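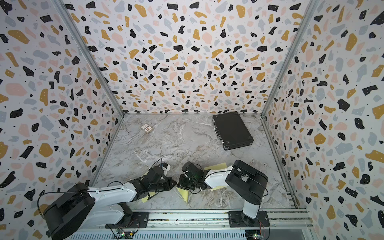

A maleta preta e o pacotinho, ainda no mármore.

O Nazareno Melis me deixou a maleta num domingo e foi embora para Tosberg sem dizer a senha. Quer dizer, disse, mas disse no elevador, com a porta fechando, e eu ouvi só um "dois" e depois mais nada. Fiquei com aquela coisa de borda prateada me olhando por quase 3 semanas. Eu tirava o pó dela! Falava bom dia!
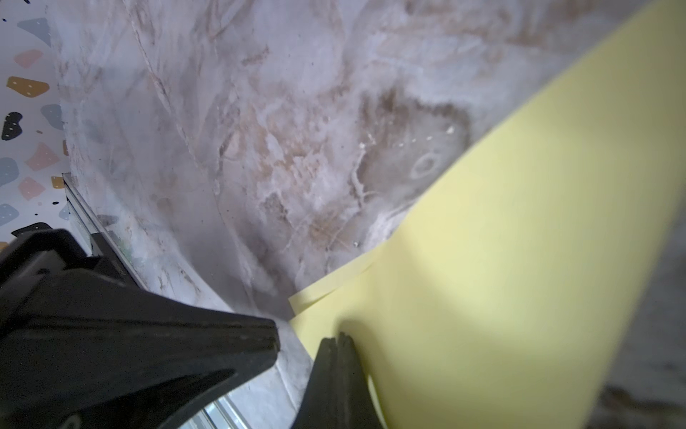 O bilhete chegou em agosto, pelo correio, e eu já sabia de quem era antes de ver a letra. Quem mais escreve em papel amarelo, amarelo-limão, desses que fazem uma curva bonita quando a gente levanta a ponta? Só o Boonmee Paisan, meu ex-sogro, que detesta o Nazareno desde o verão em Gusonmont (uma história de barco, outro dia eu conto). Eram duas linhas. "Não abra a maleta. Se já abriu, venha jantar e traga o pacote."

Eu não tinha aberto, juro. Mas fazia duas noites que só comia sopa, e o Boonmee cozinha que é uma maravilha, então botei a maleta debaixo do braço, enfiei o pacote na bolsa e fui ensaiando a cara de culpada até a porta dele.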